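Chapter 7
Working Rules for Hand-Held Grippers

7.1 Scope

The rules in this chapter cover grippers that a person holds and closes by hand, used to record picking and placing tasks. Fixed arms are treated in Chapter 8. Much of what follows was first written down by Vilho Saarela for the Gorkiro sites and later revised by Khải Phí, whose numbering is kept so that older site sheets can still be read against it.

A rule is marked R if it must be met before a recording is accepted, and G if it is good practice. A site may turn a G into an R. It may not do the reverse.

7.2 Terms

Grip face: the inner surface of a finger, including any pad fixed to it.
Soft item: an item that keeps a mark after a force it would meet in normal handling.
Shared surface: any surface worked by 2 grippers in the same recording.
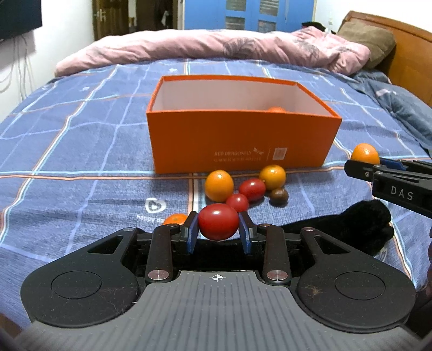 7.3 Soft items and shared surfaces

Grip force is set by the softest item in the task, and the setting stays the same until the task ends (R). Fruit is the usual test case, as skins differ a good deal between kinds. Where a cherry tomato is held between padded fingers while a second gripper holds a mandarin, the tomato governs both tools. Pads must cover the part of the grip face that meets the item (R). Lint and dust on the housings should be wiped off before the next task (G) – cloth surfaces such as bedding shed more than a bare table does.

On a shared surface, each operator keeps to the items named on the task sheet (R). If both reach for the same item, the one further from it withdraws.

7.4 Checks and records

Pivot screws are checked for play every 200 recordings (R). Site sheets are kept for 90 days, then passed to the archive (R). Jarmo Ojala's commentary on the Jokska sheets, reprinted in Appendix C, shows how a loose pivot can go unnoticed when the check is left to the end of a shift.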